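Subject: Re: [plarutska-users] Quoting and wrapping when the archive is read as plain text
From: Carmela Cirillo
Date: 6/26/24

Replying to the list since two people wrote to me off-list with the same problem.
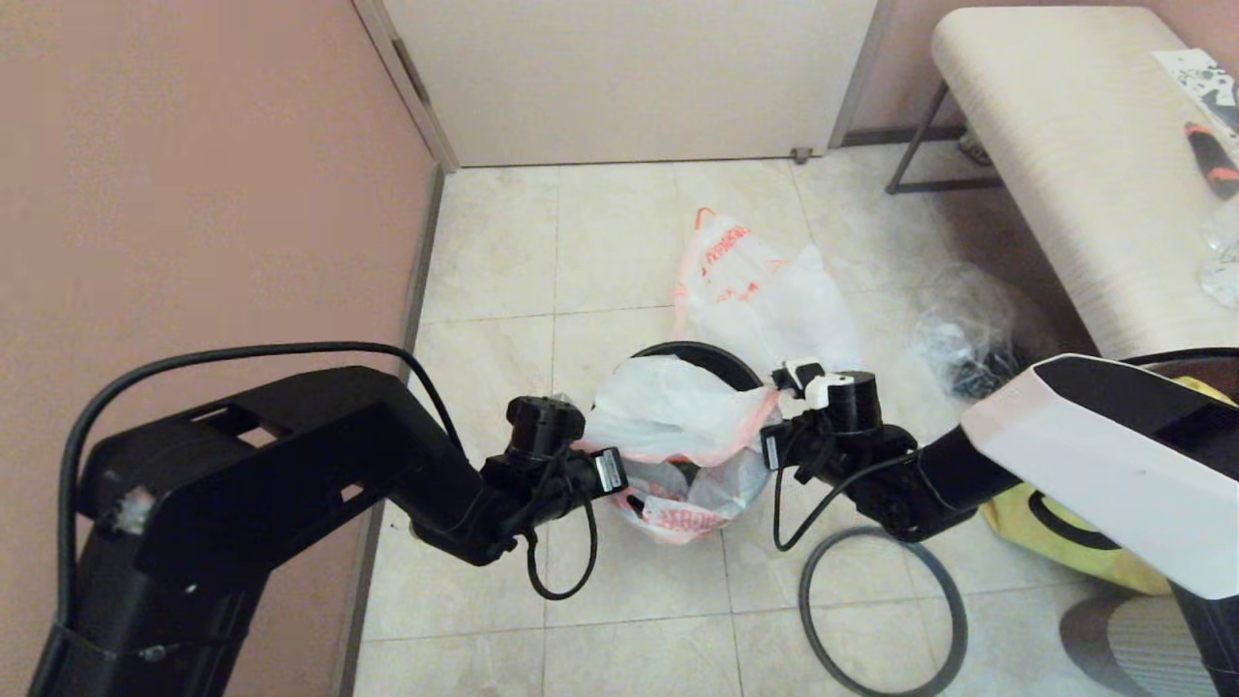 The short version is that the list software is not changing your messages. The damage is done before they reach it, by the sending client, and it only becomes visible when somebody replies and the quote marks go in. I will go through the earlier message in order.

> I post to this list from two machines. On the desktop my messages look
> fine in the archive. On the laptop every paragraph comes out with one
> long line, then a short one, then a long one again. Both machines run
> the same mail program. Is the list rewrapping what I send?

No. The Jolloneck server passes the body through untouched. It adds the footer and the list headers and rewrites the subject tag. If you compare your sent copy with the raw message from the archive, everything between the first line and the footer should match byte for byte. I did that with your last four posts and they match.

The long and short pattern is what you get when text is hard wrapped at one width and then wrapped again at a narrower one. Say your editor breaks lines at 78 characters. Each line ends with a real line break. The reader's program then shows the message in a column 72 wide, so each 78-character line spills a word onto the next row, and the line break that was already there ends that row early. Nothing joins the pieces back together, because the program has no way of telling a break you meant from a break your editor put in.

> I thought format=flowed was supposed to fix this.

It does, if both ends handle it. Flowed text marks a soft break by leaving one space at the end of the line. A line ending in a space may be joined to the next one. A line ending in anything else is a fixed line. The header has to say so as well:

 Content-Type: text/plain; charset=utf-8; format=flowed

On your desktop the header is there and the trailing spaces are there. On the laptop the header is there and the spaces are gone. The usual cause is an external editor set to strip trailing whitespace on save. It is a sensible setting for source code and the wrong one for mail. Your laptop posts all went through an external editor, judging by the temporary file name left in one of the attachment headers. Turn the setting off for mail files only. In most editors you can match on the file name or the file type.

Signature separators are a special case. The separator is two hyphens and a space, then the line break. Strip the space and the separator stops working, so your signature gets quoted in every reply. That is a quick test you can do on old mail without opening the headers at all. If people have been quoting your signature back to you, the spaces are being stripped.

> When I reply to someone who replied to someone else, the quote marks
> end up in the middle of lines. Should I be fixing these by hand?

For a short quote, yes. Fix it by hand or cut it.

What you are seeing is quoted text wrapped as if it were ordinary text. Each level of quoting adds characters to the front of the line. A line that fit at the first level no longer fits at the third, and a program that does not know about quoting breaks it at the margin and drops the remainder on a new row with no mark, or carries a mark from the following line into the middle. Once it has been sent that way it cannot be repaired reliably. There is a filter in the Harnora tools that tries, and it gets paragraphs right most of the time. It gets code and tables wrong nearly every time, and I would not run it on anything with indentation that matters.

Wrapping your own text at 72 columns leaves room for several levels of quoting before an 80-column display runs out. There is no technical force behind 72. It is a habit that suits the displays people used, and it still suits the archive page, where the column is fixed.

> Also the archive shows question marks where I typed accented letters.
> The name Mihăilă came out as Mih?il?.

Separate problem. The message was sent with a charset of iso-8859-1, which has no a with breve. Your client had to put something in its place and picked a question mark. By the time the message left your machine the letter was gone, so the archive cannot bring it back. The same name in the post from your desktop was sent as UTF-8 and is stored correctly.

There are three things that can force the older charset:

1. A default outgoing encoding set in the account preferences.
2. An option named something like "use the encoding of the original message when replying". If the message you answer was in iso-8859-1, your reply will be too.
3. A locale on the machine that is not a UTF-8 locale, with the external editor taking its encoding from there.

Your bad message was a reply to one in iso-8859-1, so I would look at the second one first.

If you see two odd characters where one accented letter should be, that is the reverse case. The bytes are UTF-8 and the reader is being told they are something else. Nothing is lost there. Changing the declared charset in the viewer brings the text back. A question mark means loss, a pair of odd characters means a wrong label. It is worth knowing which of the two you have before you file a report.

> Last one. Some of my long URLs are broken in the archive and others
> aren't. I can't see a pattern.

The pattern is the wrapping again. The archive makes a link out of everything up to the first whitespace. A URL longer than your wrap width, if your editor is willing to break inside a word, gets a line break in the middle and the link ends there. Editors that only break at spaces leave it alone and let the line run long. Your desktop editor breaks only at spaces. The laptop one seems to break after a hyphen, which would explain why the URLs with hyphens in them are the ones that fail.

Put angle brackets around a URL and start it on its own line. Brackets do not stop a bad editor from breaking it, but some readers will then join the pieces, and the reader who has to do it by hand can see where it ends. They also keep a period at the end of the sentence from being taken as part of the address.

Some notes on the archive itself, as this comes up every few months and the FAQ entry is out of date.

The archive pages are built from the stored messages once per hour. If you post and see nothing, wait for the next build before posting again. We have had duplicates from this.

The archive honors format=flowed for unquoted text only. Quoted flowed text is shown as fixed lines. This is a known limit of the Plarutska renderer and there has been an open ticket on it since September. I would not expect movement soon. The code that decides quote depth and the code that joins lines run in the wrong order, and swapping them breaks the thread index.

HTML parts are dropped if a plain text part is present. If a message has only an HTML part, it is run through a text dump, and the result is usually readable but loses all quoting. Please send a plain text part. Replies typed in color under the quoted text come through as plain text in the same column as what they answer, and no one can tell who wrote which line. I have stopped answering those on the list because I cannot quote them without getting an attribution wrong.

Attachments under the size limit are kept and listed at the foot of the message. Inline pictures are kept as well, but their position in the text is only preserved when the sending client writes the parts in order. Some clients collect all of them at the end. Screenshots of text are the worst case for everyone, as they do not turn up in search. Paste the text.

Tabs are stored as tabs and shown at a width of eight. If you need columns to line up, use spaces.

For anyone who wants to check their own setup, the procedure I use is as follows. Write a message to yourself with one long paragraph, one line of accented letters, one long URL containing a hyphen, and a signature. Send it. Save the received copy as a raw file and look at it in something that shows line endings and trailing spaces. Then reply to it, reply to the reply, and look at the raw file again. If the paragraph lines end in a space, the letters are intact, the URL is on one line and the signature is not quoted, the setup is fine for this list. Most of what gets reported as an archive bug shows up at the first step.

One correction to my message from earlier in the thread. I wrote that a line starting with a space must be left alone in flowed text. That is incomplete. The sender has to add one more space in front of a line that starts with a space, and the receiver has to remove one. The same goes for a line that starts with "From " and for an unquoted line that starts with a quote mark. It is called space stuffing. If your code samples arrive in the archive with one extra column of indentation, a reader somewhere is failing to remove it. The archive does remove it as of the 3.6 build, and older pages have not been regenerated.

I can regenerate single threads on request. Send me the message ID, not the archive URL, because the URL numbers shift when a page is rebuilt.

Carmela

-- 
Carmela Cirillo
plarutska-users list admin

_______________________________________________
plarutska-users mailing list
Plain text preferred. Trim your quotes.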